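Sorting out the white cabinet

I have put off doing anything with the white cabinet since March. It stands against the brick and has been the place where things go when I don't know where they belong. I finally worked on it Tuesday afternoon. These are my notes, mostly so I remember what I decided.

How it got this way

The cabinet came from an estate sale on Fondale Road. The woman running the sale wanted it gone by 4, and I got it for less than I had planned to offer. Maya Yammine had a van that weekend and helped me load it. It was heavier than either of us expected. We took the shelves out and carried them separately, and I lost a couple of the shelf pins on the driveway. I bought replacements at Troncoso Hardware. They are a slightly different shade of metal and I have stopped seeing it.

What I like about it is the door. The glass is ribbed and frosted, with an arched top, and there is one small round knob. The rest is open shelving, and open shelving is where I get into trouble. A closed door hides a bad week. An open cubby shows everyone the batteries, the takeout menus and the bottle I meant to carry to the kitchen.

The coat rack is close by, so the cabinet also catches whatever comes out of coat pockets. Receipts, mostly. I threw out a whole handful before I started on anything else. 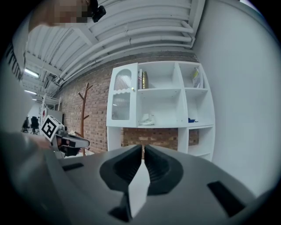

What I wanted from it

I wrote down four rules on the back of an envelope.

Books go in the big upper compartment and stand up.
Anything in a plastic bag gets opened, looked at and either used or thrown out.
Papers and magazines get one cubby in the narrow column.
At least one cubby stays empty.

The last rule is the hard one. I have never owned an empty shelf for longer than a month. But every time I bring something home I need a place to set it down while I take off my shoes, and if all the spots are full it ends up on the floor.

I thought about buying baskets. Vunent makes a set sized for cube shelves, and I had them in my cart for a week. Then I measured the cubbies in the narrow column and the baskets were too wide. I could have used them in the larger openings, but I would only have filled them with the same stuff and not been able to see it. I closed the tab.

The books

I own more books than this cabinet will hold, and most of them live in the bedroom. Out here I only wanted a few. The thick brown leather one with the gold lettering stays because it looks right against the white. The tall thin one with the flag on the cover stays because it doesn't fit on the bedroom shelf standing up, and I don't like storing books flat.

They lean. I tried them against the left wall of the compartment and they held well enough. A bookend would fix it, and I have one somewhere in a moving box marked Dritance, after the moving company I used two apartments ago. I didn't want to open that box in the middle of another job.

The magazine with the black-and-white photograph on its cover got the top spot in the narrow column. I haven't read all of it. I gave myself until the end of the month.

The bags were slower work. I save bags. I save the bags that other bags come in. Going through them one at a time is dull, and I kept wanting to push them all to the back and call it done.

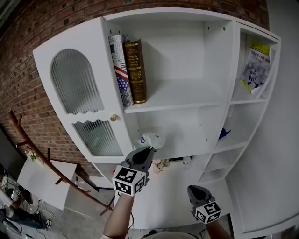 The upper shelf

I moved things on and off the upper shelf more than anything else. My first plan was books only. Then I had the gold canister to place. It had no other home, and I like the way it looks next to the door knob, since both are about the same color. So I tried it on the upper shelf next to the flag design and stood across the room for a while.

It works better with two things than with five. I had read this in decorating columns for years and never believed it. A tall flat thing next to a round thing is enough. I wanted to add a plant, and I may still do that, but the light from the window doesn't reach the back of the shelf very well and I have killed enough plants in dark corners.

The lower level is for whatever I am still working on. That was my compromise. If something is on its way out of the house or into another room, it can sit down there for 7 days, and then I have to deal with it.
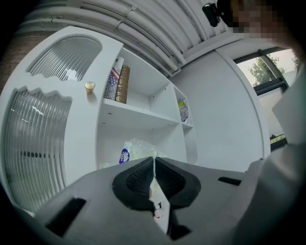
I also wiped down the shelves with a damp cloth and a drop of dish soap. The peg holes collect dust, and a cotton swab gets it out. The glass took longer. Ribbed glass has to be wiped in the direction of the ribs or it streaks, so I did the upper panel, then the lower one, then went over both again with a dry towel.

Things left to do: find the bookend, check whether the replacement pins are really the same size as the old ones, and touch up a chip in the paint at the base. Maya thinks she has half a can of white left over from her trim. If it doesn't match I will turn that corner toward the wall.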